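*September 7, 2022*

The engineer I went to see at Dasedent has spent most of her working life writing software that tells arms where to go, and she doesn't like the word "intelligent". She let me use it twice before she asked me to stop.

"Put 'tested' instead," she said. "Or 'not tested', if that's what you mean."

Dasedent makes a planning package called Vumis. It sits between the cameras and the arm: it takes in whatever the perception side thinks it has seen, picks something to grab, and works out a path that doesn't bend anything expensive. The perception side comes from another firm, Dmytriv, and the customer paying for the current round of work is Sarkier, which handles mixed returns and would like them handled by fewer people. She agreed to talk on the condition that I didn't print her name or a picture of her. I agreed on the condition that we talked about what doesn't work.

I began with the figure on the Sarkier slides, which promise a picking system that "understands any object". Had she written that?

"No. I asked for it to come off in July and was told it was already at the printer's." She thinks "any object" is a phrase that should cost people money. "What we have is a thing that proposes places to put two fingers. It gives each place a score. It doesn't know it's looking at a cup. There's a label that says cup, and the label comes from Dmytriv, and my planner throws the label away on the way in."

I hadn't known that. The label is thrown away?

"It made things worse. We had a rule that said cups get gripped by the rim. Then the labeller called a tin a cup, and the planner went looking for a rim, and there was a rim of a sort, so off it went." The rule was in for one release. Taking it out was, she says, the most useful thing she did all spring, and it got one line in the release notes.

We talked about numbers for a while, mostly because I had been sent some. The last full test run had 579 attempts in it. The summary I was given reported a success rate and left out how success was scored. She pulled up the log and sorted it for me. Of those 579 attempts, 136 were marked as failures, and she was far more interested in these than in the rest.

"A pick counts as good if the gripper reports something between the fingers at the top of the lift. It doesn't have to be the thing we planned for. It doesn't have to stay there till it's put down. I've asked for both to be logged separately. They will be, in the next version."

So the number I had been sent was too kind?

"It's a number for that definition. If you change the definition you get another one. I wouldn't buy a machine on the strength of it, and I work here."
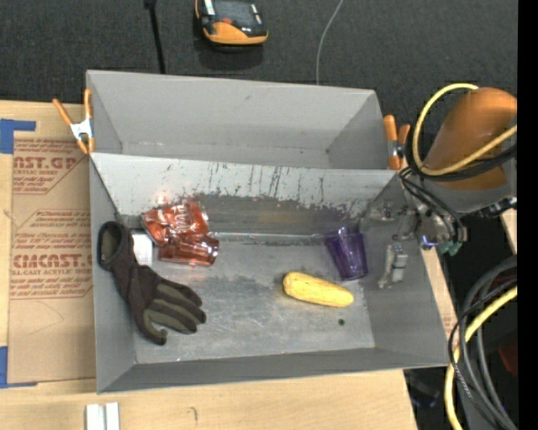 Clutter is what she wanted to talk about, and the way test sets avoid it. A good deal of published grasping work, in her view, is done on tidy shapes with space round them, and the planner learns to expect tidy shapes. Her own bins are filled by hand with things people have brought in. A limp work glove is the item she would keep if she could keep only one, because it has no fixed shape for a model to match. The crushed red can is nearly as good: it shines, and it throws a reddish patch on to the metal slope behind it, which a colour-based segmenter may be glad to include as part of the can. See-through plastic cups are the old enemy of depth cameras, and putting a red-orange one right up against the can is the sort of thing she does on purpose. "Then there's the corn," she said. "Everything gets the corn. If a version can't pick the corn I send it back without looking at the rest."

I asked whether bare metal was a fair choice for the bin, given how much it reflects. She said Sarkier's bins are bare metal, so that was the end of that discussion. An early demo was done in a container lined with black felt, and she still gets asked why the results were so much better then.

"The felt was doing the perception," she said.

It is hard to dislike someone who talks about her own product this way, and I tried to stay suspicious of that as well. Frankness can be a kind of selling. So I pushed on the part that is hers, the planner, where she can't blame a neighbour.

She admits that walls are its weak point. Anything lying close to the side of a bin forces the wrist over at an angle, and the planner has to check that the wrist, the cables and the hoses all clear the rim. The wrist it models well. The cables it models as a fat cylinder, which is wrong in both directions: they sag where the cylinder doesn't, and the cylinder fills space where there is only air. The result is a planner that refuses picks a person would think easy, and now and then accepts one it shouldn't.

"We pad it by 20 millimetres and hope," she said, then asked whether I was going to print "hope". I said yes. She thought about it and told me to go ahead.

Could the padding be learned from data? This is the answer I hear at every trade stand, and I wanted to know if she would give it too.

"People say so. You would need a lot of collisions, and I don't know who is offering to pay for the collisions." What she would like is duller: a proper cable model, run offline, with the results kept in a table the planner can look things up in. She has asked for time to build one. She has been given time to build a dashboard.

I saw the dashboard. It has a large green dial on it. The dial shows the success rate, by the definition described earlier, over the last 100 picks, and it was very green. She pointed out that it goes green at a threshold someone in sales picked, and that the arm could drop everything it lifted, halfway to the tray, without moving the needle.

Her opinion of simulation is mixed. Vumis is run against a simulated cell every night, and she wouldn't give that up, as it catches the silly mistakes: a swapped axis, a frame of reference nobody updated, a timeout written in seconds where the driver wanted milliseconds. "It's a spelling checker," she said. "It won't tell you the letter's any good." The simulated glove, I learned, is rigid. It has been rigid for two years. There is a ticket open.

What would make her trust the thing, then? She took longer over this than over anything else I asked.

"Reasons," she said finally. "When it refuses a pick I want it to say which check failed, in words the person on shift can read. At the moment you get a code. When it fails I want the depth picture it was working from saved next to the plan, so I can see whether I was wrong or Dmytriv was. We save one picture in ten to keep the disk from filling up, and it's never the one I need."

Disks are cheap, I said.

"I've said that. In writing."

Sarkier intends to have the system on a live line before the winter. I asked if it would be ready, and she said that depended on whether a person would be standing beside it. With a person, yes, it would probably do useful work. Without one, she would like to see the other half of the log first, the part where things get put down. So would I. I asked Sarkier for it and was sent the slides again.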